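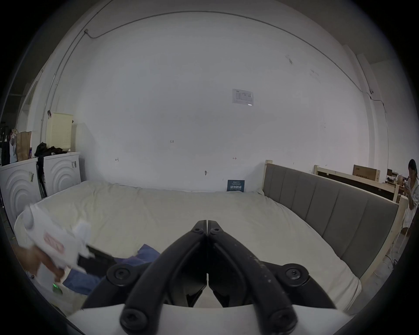 Ticket 3416
Site: Mullport, cell biology core
Instrument: Diltex plate reader, shared bench
Status: Closed

Reported problem
Absorbance readings in column 6 come out high on every plate. Blank wells in that column read well above the other blanks. Users from the oncology and vascular groups both see it. Software shows error 407 at the end of the run but still saves the data.

First reply
Please run the empty-carrier check from the Service menu and attach the log. Do not recalibrate yet.

Update from site
Log attached. The check stopped at step 142 with the same error. We repeated it with the lid off and got the same result. Firmware was updated in September and the problem was first noticed after that, but the reader was also moved to the other bench in the same week.

Support
Step 142 is the carrier position test. Error 407 means the carrier reached the position late. The firmware is probably not the cause. Check that the transport lock is fully out and that the bench is level front to back.

Update from site
Transport lock was out. Bench was low at the front left foot. Leveled it and ran the check again. It passes now. Column 6 still high on a Thaler test plate, though less than before.

Support
Clean the lower lens with a dry lint-free swab, no ethanol. Then run the Sudeo calibration file for your serial range and restart the reader before the next plate.

Update from site
Done. Three blank plates run, all columns within limits, no error. Cell viability assay from the morning repeated at 2:30 pm and the replicates agree. Data saved before the fix has been flagged in the shared folder.

Support
Closing. Reopen under the same number if 407 returns.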